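4.2 Collecting the sorting demonstrations

When I pitched this to the Bulora student robotics club, I figured the hard part would be the learning code. Wrong! The hard part was getting 11 students to agree on what "put the fruit away" means. Wajid Arain (my co-lead, and the more patient one of us) ended up writing a one-page task sheet, and everything in this section follows that sheet.

The task goes like this. A student starts with a mixed spread of produce and moves it, piece by piece, into whichever container the sheet names for that round. We do it all with hand-held grippers, so the arm stays in the lab and the students can work at home. Each student got a short practice period first, which we threw away, and then recorded 10 runs. I let people pick their own surface, as long as they could reach everything without walking around. Kitchen tables were popular, but we got floors, desks and beds too, and I was happy about that, as our first batch in May had been shot entirely on one lab bench (see Section 3) and the policy we trained on it, Lukumay, fell apart the minute we changed the tablecloth.

We had planned on more runs than we kept. Of the ones that came in, 52 passed our checks and went into the training set we call Laninier. I threw out a run if the fruit left the view for too long, or if the student reached in with a bare hand to fix a mistake (I did this myself, twice, and had to toss my own runs).

Figure 3. A home setup for the sorting task, seen from the hand-held gripper.

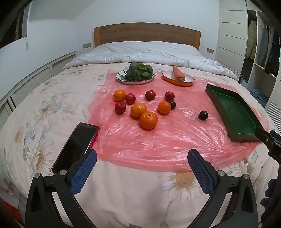
Layout turned out to matter more than I expected. We told students to scatter the fruit and leave it wherever it landed, so some pieces touch and some don't, and that gives us easy grabs and annoying ones in the same run. You can see both in Figure 3, where one dark plum sits right up against an orange and the other is off by itself on the pink plastic. The touching kind is where the students slowed down the most, and Wajid thinks we should score those grabs separately next time. I'm on board with that. I'd also like to try more soft surfaces like the bed in the figure, because pressing down on a mattress is a pretty different feeling from pressing down on a table, and our simulator (Irnau, Section 5) treats everything as rigid.

For testing, we set aside 33 starting layouts that don't show up in training. I drew them up on paper before any of the home runs came in, so I couldn't peek and make them easier on us. The scoring rules are in Section 4.3.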